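Herkeo Community Help
Workshop Builds > Arms and Hands

Repeatable block stacking on a two-arm bench: what should be fixed first?

Posted by Flument_Workshop
December 14, 2022

Our shared workshop is assembling a two-arm bench for a block-stacking exercise. The present task is limited to a red block and a yellow block, with a green block to be introduced once the first two can be stacked dependably. Motion is played back from stored positions. The start position of the red block is fixed by black tape on the white work surface, and members are instructed to return it there before each run. 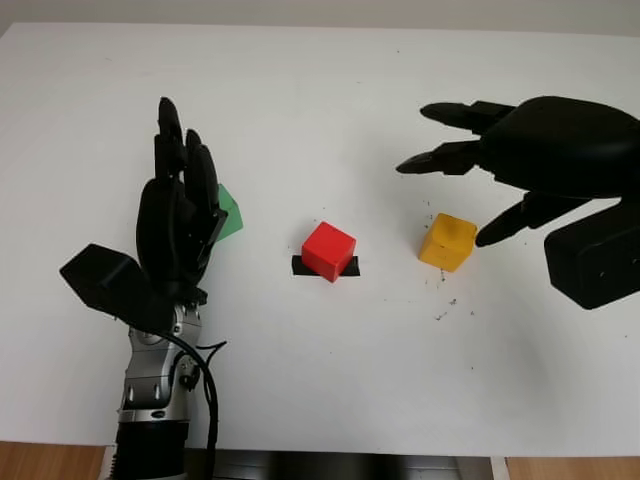
What has been tried

The stored positions were recorded again in July, after both arms were remounted. Of the last 19 runs, 18 placed the yellow block on the red one, but in 7 of those the upper block came to rest noticeably out of line with the lower. The group does not regard this as acceptable, as a third block is to follow.

Members disagree on the cause. One view is that the grip is released too early. Another is that the block is already turned when it is picked up, and that the release has no bearing on it. We would be grateful for advice on which should be examined first, and on whether the tape is an adequate reference.

3 replies — sorted by oldest

Amaral

Please examine the pickup first. A block that enters the grip at an angle will generally keep that angle until it is set down, and no adjustment to the release will correct it. The following procedure is suggested.

Mark the start position of the yellow block as well as the red. Your post mentions tape for the red block only. Use a corner mark, so that rotation is fixed along with position.

Run the pickup alone, stop before the transfer, and compare the angle of the block with its angle on the table. Repeat this until a pattern is evident.
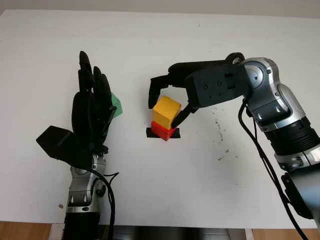

If the block is straight at that stage, proceed to the release. Lower the arm until the blocks meet, hold for a short interval, and open slowly. Opening at full speed often drags one face of the block, particularly where one finger makes contact before the other.

The tape itself should also be considered. It has a thickness, and a block resting partly on tape and partly on the bare surface will not sit level. Either cut the strip so that the whole base of the block rests on it, or place the marks outside the base. Our own bench uses the second method — four short pieces, none of them under the block.

Lastly, the work surface should be wiped before each series. Grit beneath a block is sufficient to alter its angle, and there are dark specks to the right of your stack.

Dinard

Same problem on our bench. Replaced the finger pads and it went away. Did not record which pads were used.
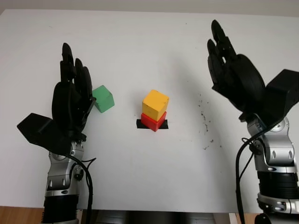 Ainhoa Casado
Member, 2,710 posts

The procedure given by Amaral is sound, and I would add two points to it.

The first concerns the idle positions. Any hand that is not taking part in a movement should have a stored rest position well clear of the stack, and the program should confirm that this position has been reached before the other arm moves. The same applies to the green block. Give it a marked place of its own, away from the fingers, before it is added to the sequence.

The second concerns your records. "Out of line" should be replaced with a measurement. A printed card with angles marked on it, held level with the upper block, is accurate enough for this purpose. Note the offset and its direction for every run, including the acceptable ones. If the direction is always the same, a stored position is at fault and can be corrected. If it varies, look to the grip or to the placing of the blocks by hand.

I would not add the third block until a full series has been completed with these notes kept.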